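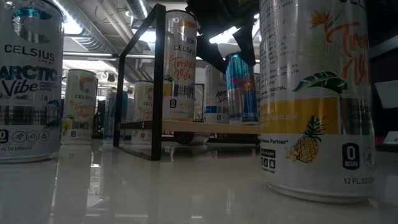
Lists > Perkden > Small Storage > Counter stands

Re: Shelf height on the Grasov wire stand, 12 oz cans
Kieran Rafferty, August 2023

Nic Giolla wrote:

> I have the Grasov stand, the black wire one with the single wood shelf, and I am
> setting it up on a white gloss table in the office kitchen. The cans are all 12 oz,
> the tall narrow kind (Celsius, mostly Arctic Vibe and Tropical Vibe). My plan is to
> put cans under the shelf and cups on top. The instruction sheet says to fit the
> shelf at mid-height and says nothing else.
>
> Three questions. Is mid-height enough for a tall can with room to get a hand in?
> Does the wood need sealing if cans go on it straight from the refrigerator? And
> does the wire base mark a gloss top? The table belongs to the building.
>
> Nic

Nic,

Taking these in order.

Clearance. Measure from the table to the underside of the shelf, at the front edge. Do not work from the overall height of the frame. On my stand the mid-height position gives 200 mm, and a tall 12 oz can goes under it upright. You can grip the can on the upper third and draw it forward without tilting. If you drop the shelf one position you lose 22 mm, and the can still fits but your knuckles meet the wood. I would leave it where the sheet says.

A short, wide can of the same volume needs less height and more width. If the office changes what it buys, recheck the number of rows before you move the shelf. The uprights set the usable width, and they do not adjust.

Load. The sheet gives 10 kg for the shelf, evenly spread. I loaded mine to that with full cans and left it over a weekend. Deflection at the center was 4 mm and it came back when the load was removed. Cups will not get near this. If you do store full cans on top, start at the uprights and fill inward.

Sealing. My shelf came as plain light wood with what felt like a thin oil on it. Condensation from cold cans left rings inside a week. I sanded the top face lightly, wiped it down, and put on two coats of water-based clear finish, including the end grain and the underside. Sealing one face only is a good way to get a cupped board. Let it cure fully before anything goes on it. If yours arrives with a film finish already, test a drop of water on the underside first - if it beads and stays beaded, leave it alone.

Cold cans are better kept on the tabletop in any case. Gloss wipes clean and the water does not go anywhere.

Marking. The wire itself did not mark my table. Grit under the wire did. Wipe the top and the bottom of the frame before you set it down, and lift the stand to move it. Clear self-adhesive pads under the base rail work, but they raise the whole stand slightly and they slide on gloss if you lean on the top bar. I cut short lengths of clear vinyl tubing, slit them lengthwise and pressed them over the bottom wire. They have been on since December and have not shifted.

Orientation. Put the open side toward whoever is reaching in. Turn the cans so the flavor name faces out. The Celsius flavors share a white background, and from the side with the small print it takes a moment to tell one from the next. With the names forward you can sort by the blue or the orange.

One item I have not resolved. The shelf on mine rocks a little from front to back when it is empty. The cross wires look square against a straightedge, so I suspect the board. If you have a square handy, please check yours before you load it and post the result.

Kieran

Recent on this list
Cup hooks on round wire, which gauge
Water-based finish over factory oil
Meto drawer dividers, length after trimming
Leveling a stand on an uneven counter
Rust at the weld, touch-up or return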